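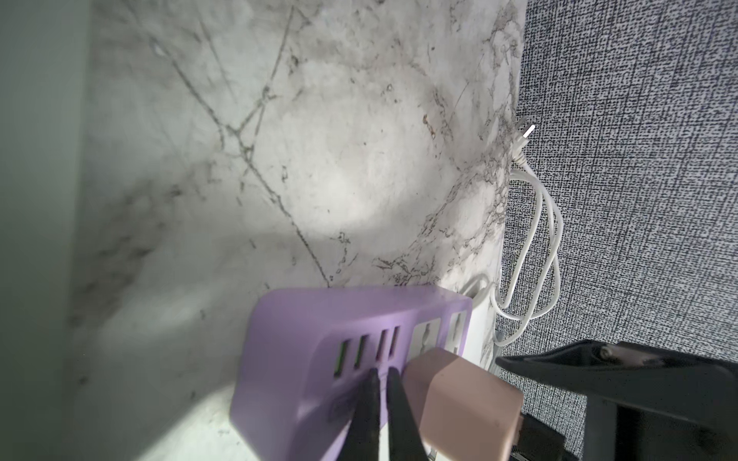

Blog > Going Out > Dating and Nightlife

We use cookies to remember your settings and count visits. By staying on this site you agree to our cookie policy. Accept / Manage

Deleting the apps, four months in

Mar 21, 2025

I took all three dating apps off my phone in November. A few of you asked for an update, so I'm writing one while I have a free evening.

The short version is that I go on fewer dates and I like them more. The long version has some math in it. Before I deleted the last app I went back through it and counted, which took most of a Sunday. I had 130 matches over a little more than a year. Of those, 14 turned into an in-person date. Two of those got to a fourth date, and one of those two moved to Denver.

I had also been paying for the upgraded version, plus the boosts when I was bored on a weeknight. With the drinks and the rides home it came to almost 700 dollars. I don't regret the drinks. I do regret the boosts. They run for half an hour and mostly show you to people who live forty miles away.

So now I meet men the way I did when I first came out, by leaving my apartment. My city isn't large. There are two gay bars, and one of them is only a gay bar on certain nights. The one I go to is Clivum, which is down a flight of stairs and has the worst coat check in the state. I used to go there only with a group, and we would stand in a circle facing each other all night and then complain on the way home that we hadn't met anyone. I've started going alone, early, before nine. It's a different place at that hour. People sit down. The music is low enough that you can hear a name the first time.

Going alone was hard for the first three weeks. I held my phone the entire time. I texted people I had no reason to text, including my landlord about a window. On the fourth visit I left the phone in my coat and ended up talking for an hour with a man who repairs pianos. Nothing came of it. We still say hi, and he told me which of the bartenders pours properly.

The other thing I do is the trivia night at Binia, on the second floor over the shoe repair. It's not a gay event on paper, but the crowd is what it is. They put singles on mixed teams if you ask at the door. I have now been on the same pickup team enough times that we have a name, which I won't print because it's a pun on something in the menu and it isn't good. I've been on three dates that came from trivia. One was with someone on a team that beat us. He was gracious about it for most of dinner.

I want to be fair to the apps, because the last time I wrote about them I got some annoyed emails. If you live somewhere with no bar at all, they may be the only way to find out who else is around. I grew up in a town like that. If you're shy in loud rooms, or you don't drink, or you work nights, a bar is not much help. And I know two couples who met that way and are happy. My problem was how I used them. I would open one in line at the grocery store, and in bed, and once during a dental appointment when the dentist stepped out. I was looking at faces the way I look at a menu when I'm not hungry.

Some things I've noticed since November, in no order.

I'm worse at first messages and better at first sentences. I used to have an opening line saved in my notes. Now I say something about the song or the line for the bathroom.

I find out about height, job and politics in the wrong order, and it hasn't mattered much. Two of the men I've liked most this winter were people I would have swiped past. One of them is eleven years older than me, and I had my age filter set at six.

Rejection is quicker. A man at Clivum looked at me, smiled, shook his head, and went back to his drink. The whole thing took four seconds. I used to wait days to find out the same thing.

I sleep more. That one is probably just the phone.

There has also been one bad stretch. In January I didn't go out for almost three weeks, and with no apps and no bar I talked to nobody new at all. I thought about reinstalling. What I did was go to a potluck I'd been ignoring invitations to, and I brought store-bought potato salad in my own bowl. I had a decent time and left with a phone number, which I lost, and then got again from the host.

I'm seeing someone now, sort of. It's been five dates. We met at trivia, he's bad at geography, and he has asked me not to write about him, so that's all there is on that. I'll do another update in the summer if there's anything to say.

Comments (4)

mapleandrye
Left the apps last year and had the same January. It does get better once it's warm and people are outside.

tobyinthevalley
The saved opening line in the notes. I feel seen. Mine was about soup.

K.
Is Binia the one with the steep back stairs? I went once and couldn't find the entrance.

quietcorner88
I'm one of the people who emailed you last time. This one is more fair. I'm in a town with no bar and the closest one is a two hour drive, so I'll be keeping mine.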